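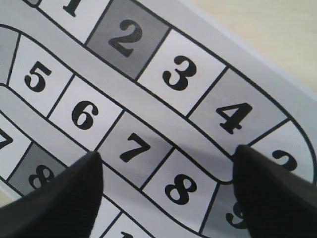
Wrist camera view of the printed board, fingers lowered over the second row.

Board Game Exercise, Part 3: Moving a Token from Square to Square

This part of the club tutorial covers the board itself: printing it, fixing it to the table, teaching the arm where the squares are, and running the first moves. It assumes you finished Part 2 and that the arm homes without errors. If it doesn't, go back. None of the steps below will fix a bad home position.

The scripts are in the Lis folder on the club drive. The arm settings are in Jisby, our configuration tool. Keep both open.

What you need

The board file, printed at 100 percent
Removable tape
One flat-sided token per team
A metal ruler
The calibration pin from the Flosier kit

Step 1. Print the board

Turn off "fit to page" in the print dialog. The sheet is 297 mm on the long side, and the script uses that value directly. After printing, measure the long side of the artwork's outer border and compare it with the value in board.cfg. If they differ by more than a millimeter, reprint.

Print in grayscale on plain paper. The squares are white and several shades of gray, with black numerals and thick black outlines. Glossy paper reflects the overhead lights and the numeral reader starts to miss.

Step 2. Tape it down

The board does not have to be square to the table. The script solves for rotation, and a diagonal placement is fine as long as the whole track is within reach. It does have to be flat. Tape all four corners, then the middle of each long side. Keep the tape off the numerals.

Do not move the sheet after this point. If someone bumps it, repeat Step 3 from the start.

Step 3. Teach the reference points

Three points are enough: square 1, the last square of the outer row, and the finish square. Pick points that are far apart. Teams that used three neighboring squares in July had good positions near those squares and poor ones everywhere else.

1. Fit the calibration pin and close the gripper on it.
2. Select Teach in Jisby and set jog speed to slow.
3. Jog until the pin is over the center of the square.
4. Lower in single steps until a slip of paper under the pin drags slightly.
5. Press Store and type the square number.
6. Raise the arm before moving sideways.

When all three are stored, run solve_board. It prints a residual for each point. Anything under 1 mm is acceptable. A large residual on one point usually means the wrong square number was typed.

Step 4. Check the camera

Remove the pin. Open the fingers to the token width plus 6 mm and send the arm to the hover position over square 7. In the wrist view the fingers come up from the bottom corners and cover part of the track. This is the main limit on reading numerals at close range. A covered 9 and a covered 2 can look alike, since only the top curve shows.

The reader also has trouble with squares cut by the image border. A two-digit square with its first digit out of view is reported as a one-digit square. To avoid this, take the reading at hover height, before lowering, and accept a numeral only if all four sides of its square are inside the image. The setting is require_full_square. It is off by default. Turn it on.

Finger shadow on the paper can be mistaken for a gray square. If the color check fails, raise threshold_gray from 79 in small steps. Do not go over 201.

Step 5. Run a move

Place the token on square 3 by hand. Run:

move_token 3 7

The arm should hover, read, lower, grip, raise, travel, lower and release. Keep one hand near the stop button for the first few runs. The move timeout is 4000 ms per segment. If it trips, look for a snagged cable before changing the value.

The rows of the track are separated by pale gray lanes. Fingertips should come down inside the square or on a lane, never on a neighboring token. With two tokens on adjacent squares, set approach_angle so that the fingers open across the row.

Common faults

Token drags the paper: release height is too low. Add 1 mm.
Token tips on release: fingers are opening unevenly. Run the gripper zero again.
Correct row, wrong square: the board has shifted. Repeat Step 3.
Script stops at "no square found": check the lights, then the tape.

Log your residuals and threshold value on the team sheet. The Wivham round uses the same board file, but each team tapes down its own copy and has to teach it again on site.

Maintained by Bhavana Chowdary. Last changed 17 August 2022.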